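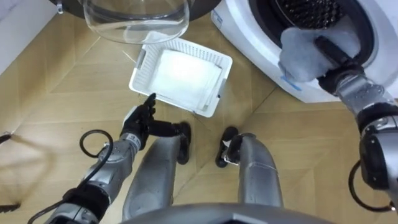

A front-loading washing machine with its door open and a laundry basket on the floor.

Hedegaard cuts night water rate for households

Households in Hedegaard will pay less for water used late in the evening under a trial that starts in March. The lower rate applies from 10 p.m. to 6 a.m. and covers all 3,000 homes that already have a digital meter.

The town utility, Fleria, wants to move some laundry and dishwashing out of the early evening, when pressure drops in the streets above the old mill. Residents there have complained for years about weak showers at dinnertime.

"We can build a second pump station or we can spread the load," said Aarti Agarwal, who runs the supply side at Fleria. "Spreading the load is a lot cheaper, so we are trying that first."

A smaller test last fall took in 284 homes. Evening demand in that group fell by 29 percent, according to the utility, with most of the change coming from washing machines set on a timer.

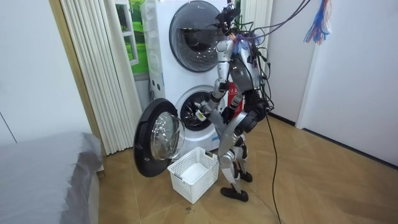 Neighbors raise noise concerns

Not everyone is pleased. Doğukan Ersoy, who lives on the third floor of an apartment building on Putik Street, said a spin cycle at midnight carries through the whole stairwell.

"I understand saving money, but I get up at five," he said. "The house rules say no machines after ten. Which one counts now?"

Fleria said building rules stay in force and that the new rate does not override them. Tenants in shared buildings can still use the lower rate in the morning – the last hour before 6 a.m. is often allowed – but should check with their landlord first.

Homes with older meters are not part of the trial. They can ask for a replacement at the Fleria office, and the wait is currently five weeks. The lower rate will show up as a separate line on the bill.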